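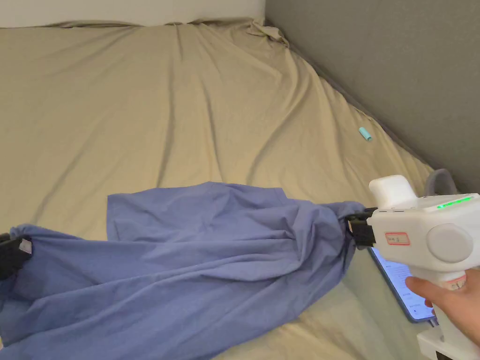 We are looking for people who fold their own laundry and wouldn't mind doing it for us for a few weeks, at home, with a gripper in the hand where the fingers would normally be. The work is part of Lolmont, our project on teaching household robots to handle cloth, and it is paid by the hour. Clothes are the hardest thing we have tried so far, far harder than cups or boxes, and we need a great many examples of ordinary people dealing with ordinary garments on whatever surface they really use. For a lot of us that is the bed. A thin blue garment pulled taut across a rumpled sheet, with one end twisted up in the jaws, is very much the sort of thing you would be doing, and you needn't make the bed beautifully first (please don't, in fact, we like the creases).

Who we are

Caninance is a small company and Lolmont is our second project together with Stanciu, who look after the learning side. We collect the examples, check them and pass them on. Budetti handles contracts and payment for everyone who takes part, so don't be surprised if the first letter you get has their name at the top and not ours.

What you would be doing

You will be lent a kit in a carrying case, with everything you need to record, and shown how to use it in a training session before you start. After that you work from a list. Each line on the list is one short job: spread a shirt out flat, turn a sleeve the right way round, fold a pair of trousers in half, straighten a pillowcase, and so on. You do the job with the grippers at a calm, natural pace, let go, and move on to the next. A usual session comes to almost 50 recordings, with as many breaks for tea as you like, and we ask for 2 sessions a week. 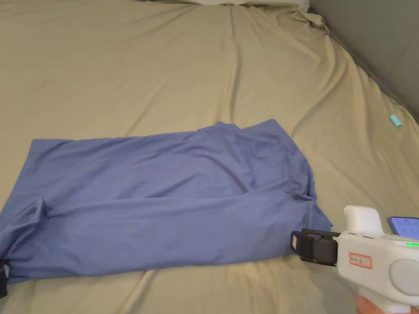

Lining the jaws up with the end of the cloth before closing them.

Things will go wrong, and we would like you to leave them in. If the cloth slips, pick it up again as you would if you were on your own. A recording where somebody has two or three goes at a collar teaches the system a good deal, and we'd be sorry to lose it because the person felt embarrassed and pressed delete! The only recordings we ask you to throw away are ones where somebody else in the house has wandered into view, or where there is something on show that you would prefer to keep private, such as a letter or a family photograph.

Who we would like to hear from

Anybody over 18 who lives within 25 miles of our office and has a bed, a table or a sofa to work on. You don't need any technical background. We would be especially pleased to hear from left-handed people, from people with small hands, and from people who were taught to fold in some particular way by a parent or in a shop or hotel job, as we are short of all of these. The gripper does have some weight to it, and by the end of a session you may feel it in your wrist, so please think twice if you have had trouble there. You are welcome to come in and try one before deciding.

Please use your own clothes and bedding. A mixture is best: thin things, thick things, stretchy things, a shirt with buttons, a towel that has seen better days. Plain colours and patterns are both fine. We'd rather you kept delicate or precious items out of it, although we will replace anything that gets snagged.

The practical side

There are 11 places. Work begins in May and carries on for six weeks, at hours that suit you, evenings and weekends included. You are paid for training, for setting up and packing away, and for sessions that have to be stopped because the kit misbehaves. We collect the case from you at the end.

Your recordings are stored without your name. You can ask us to remove any of them while the project is running, and the agreement you sign before starting explains who may see them and for how long they are kept.

How to apply

Write a few lines to Begoñe Aguirre at Caninance, using the contact form on this site, and choose "Lolmont home sessions" as the subject. Tell her where you live, which hand you use, what sort of surface you would work on and which days are usually free. No CV, please. She reads every message herself and will ring you back for a chat, so do leave a telephone number and a good time to call.

Posted 2026-03-16. Applications stay open until the places are filled.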